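Tecnologia | Oficinas e Comunidade

Da redação | Fevereiro

Oficina partilhada Wallar põe braço robótico a trabalhar com fruta

Os membros da oficina partilhada Wallar passaram o inverno a montar um braço robótico com mão de vários dedos e estão agora a afinar o movimento de pegar e pousar. O projeto chama-se Trnka e ocupa uma das bancadas do piso térreo, no edifício da antiga tipografia Clavport.

O exercício escolhido para esta fase usa uma maçã, um prato branco e uma mesa forrada com um pano cinzento-escuro. O grupo queria trabalhar com um objeto arredondado e de forma irregular, depois de um primeiro período dedicado a cubos impressos na própria oficina. A maçã tem ainda a vantagem de se comprar na mercearia do lado, e as que ficam tocadas acabam no compostor.

O braço foi adquirido em segunda mão e chegou sem documentação. A parte mais demorada foi a cablagem, refeita 2 vezes até a mão responder sem atrasos. O programa de controlo foi escrito pelos membros e corre num computador de secretária que já existia na oficina. Para esta fase, o grupo fixou uma meta de 100 repetições do mesmo exercício, com registo das falhas numa folha afixada junto à bancada.

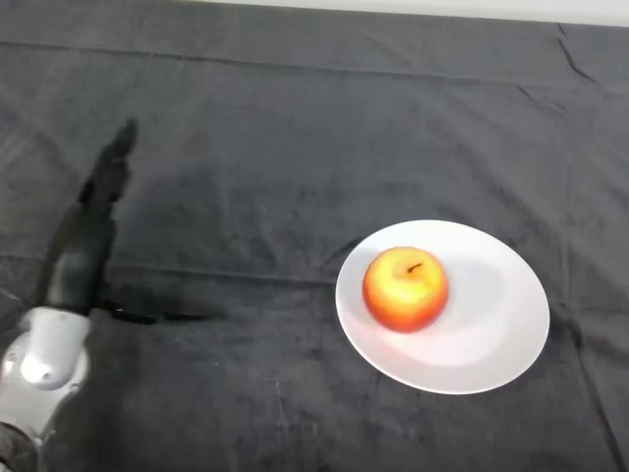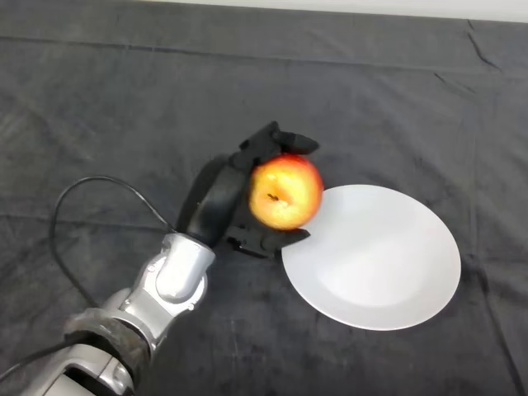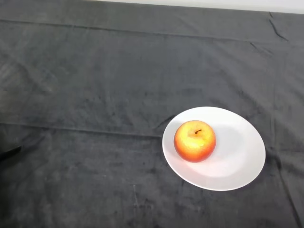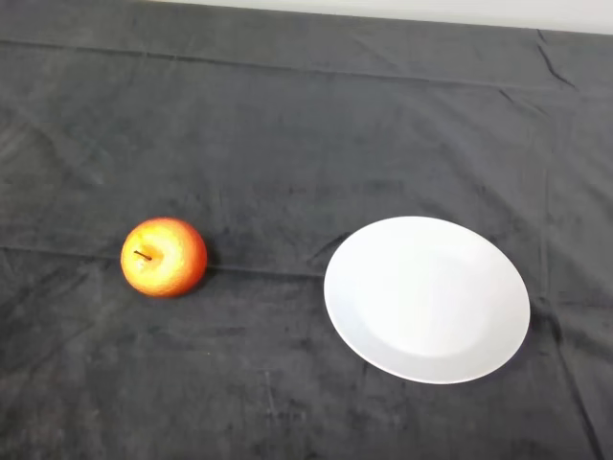 A maçã e o prato branco usados nos exercícios do projeto Trnka, na oficina Wallar. Na segunda fotografia, a mão robótica segura o fruto junto ao prato.

Segundo o grupo, a principal dificuldade está na força dos dedos. Se apertam pouco, a maçã roda e escapa; se apertam demasiado, a casca fica marcada. A solução em estudo passa por limitar a corrente nos motores de cada dedo, um ajuste que tem de ser repetido sempre que se muda de objeto. A altura a que a mão abre sobre o prato também foi corrigida várias vezes, para evitar que o fruto rebole até ao rebordo.

A etapa seguinte prevê objetos mais leves, a começar por um limão e uma caixa de fósforos. O grupo admite ainda trocar o pano da mesa por um tapete de borracha, que não faz pregas, mas a compra depende do orçamento da próxima época.

O código e os desenhos das peças de suporte serão colocados à disposição de outras oficinas quando o manual estiver pronto. A oficina Clinton, que mantém contacto regular com a Wallar, já pediu uma cópia para adaptar a um braço mais pequeno.

A Wallar abre as portas a visitantes ao fim da tarde, a partir das 7, e a bancada do Trnka pode ser vista nesse horário. A entrada é livre. Quem quiser participar na montagem deve inscrever-se na receção e fazer primeiro a formação de segurança em máquinas.

Etiquetas: robótica, oficinas partilhadas, faça você mesmo

Este site utiliza cookies para melhorar a sua experiência de navegação. Ao continuar, aceita a nossa política de cookies.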